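Writing Poems With Your Class: Notes for Week 9

Hello again, everyone! These are my notes for the session on list poems, tidied up a bit from what I scribbled on the train to Ullstead (so forgive me if the order wanders).

A list poem is the friendliest way I know into poetry with kids who reckon they can't write it. Ten lines, no rhyme needed, and every line starts the same way. "Behind my door" is my favourite opener. "I remember" works well with older students, though it can get heavy, so leave time for talking after.

I ran this with a Grade 4 class in Zaltamville last November, 20 kids, and we wrote the first one together on the board. I took every line offered, even the silly ones - especially the silly ones! Then we read it aloud twice and they voted two lines off. Crossing out as a group is so much gentler than me going round with a pencil, and they argued about it with real colour and feeling.

Things to try in your own room:

Read a poem before you ask for one. Short is fine.
Write alongside them, and let them see you get stuck.
Ban the word "nice" for one lesson only.
Keep the drafts. They're often better than the good copy.
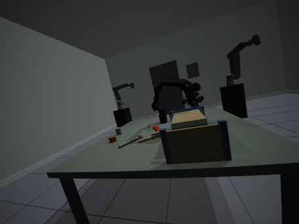 One of you wrote back after last week's notes, and I want to pass it on. Trudel asked whether a list poem is just a list with a fancy title, and said her own class had spotted the problem straight away. Fair question! My answer is the last line. It should turn somewhere, go quiet or go strange, so the reader has to look back up the page.

For next week, please bring one list poem of your own, handwritten, and a spare line you cut from it.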